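Game shelf clearout, finally 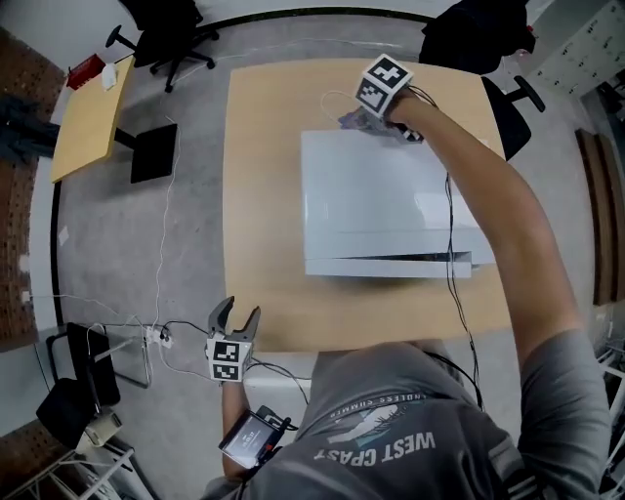

No. 22

Quick one tonight, kettle's on. October already?? Been meaning to sort the games since we moved to Moltum and the boxes have just sat in the hall. 422 discs on the list, almost 100 of them I never finished. Embarassing.

So, rules. Played it twice, keep. Still in the wrapper, sell. Sports games from years back, out, no arguing. The shop on Rahimi Street gave me store credit for the first bag, less than I hoped, took it anyway. They dont want anything without a case.

Racing stuff stays. The puzzle ones too, my sister borrows those. Found 2 memory cards down the back of the drawer, no clue what's on them.

Next up is the cables. A whole tub. Half of them fit nothing I own. Also the Arau shelf arrived, one bracket short, emailed them.

More when the second bag's gone.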